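Setting Up Your Jornard Desktop Sharpener
By Tahmineh Rezaei
December 4, 2018

Section 2: First use

I've had my Jornard going since March, and I still think the first ten minutes with it matter most. So grab a coffee and let's do this properly!

1. Pick a level spot and press down on the base until the suction foot grabs. If it slides when you push it sideways, wipe the foot with a damp cloth and try again.

2. Pull the shavings drawer all the way out. There's a strip of cardboard packed behind it (I missed mine for two days, oops). Take it out and slide the drawer back until it clicks.

3. Set the point dial. It runs from 1 to 8, blunt to needle. I keep mine on 7 for writing and drop way down for coloring, where a long thin point just snaps.

Note: Turn the dial only when there's no pencil in the machine. It will move with one in there, but the blade settles crooked and you'll be redoing step 3. 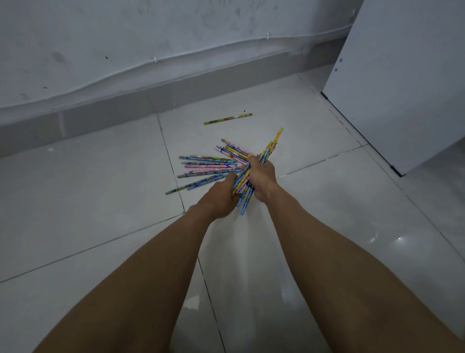
4. Squeeze the two tabs, pull the front plate toward you and feed the pencil in until it stops. Let the tabs go and the jaws will hold it.

5. Turn the handle clockwise at an easy pace. You'll feel it go loose when the point is done - stop there, squeeze the tabs and pull the pencil straight out.

Caution: Never poke a finger into the opening to clear a broken tip. Take the blade unit out first (Section 4) and tap it over a trash can.

Soft cores are a bit fussier. Go slower, back the dial off a notch and empty the drawer more often, as waxy shavings clump up and jam the gears. My friend Bahman Fallahi swears by running a plain graphite pencil through afterward to clean the blade, and I've picked up the habit too.

If the handle won't turn at all, check that the drawer is fully shut. Still stuck? Look up code 408 in the parts list at the back, which is the drawer catch.

Last updated: December, first revision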